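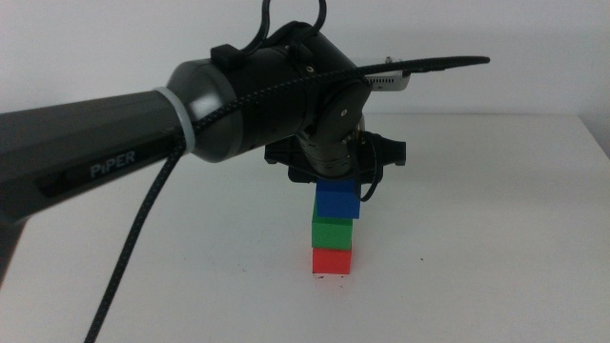 Notes for week 4: saving, interest and why your bank statement looks so boring

OK, picking up where we ran out of time. I was in the middle of the Sorner account, so let me redo it slowly, and then we'll get to inflation, I promise.

You put in $100 and the account pays 4 percent a year. Leave it alone for a year and you've got $104. Year two, you earn 4 percent on the whole $104, and that gives you $4.16. I know, sixteen extra cents, try not to faint! But that bit of interest on interest is compounding, and it's the one word I want you to leave this unit with. Run it out thirty years on the spreadsheet and look at the curve.

Simple interest pays you on the original $100 only, every year, forever. If a problem doesn't say which kind, assume compound (I'll try to remember to say).

Weekly saving. There are 52 weeks in our year, so $1 a week is $52 before interest. Akash Awasthi asked whether it matters if you save weekly or dump it all in come December. It does, a little: money that goes in early has longer to earn. Good question, and I gave a muddled answer in class, sorry.

Inflation, quickly. Say prices go up 4 percent and your $100 sits in a drawer. Next year it buys what a bit over $96 buys today. People round that to exactly 96 all the time and it drives me nuts. Divide 100 by 1.04 and see what you get.

For next time: read the Kanaujia chapter on loans (skip the box on bonds, we'll do it later) and do the Lenik worksheet, odd problems only. It's due Mon 7 August, on paper please. Bring a calculator, your phone is fine.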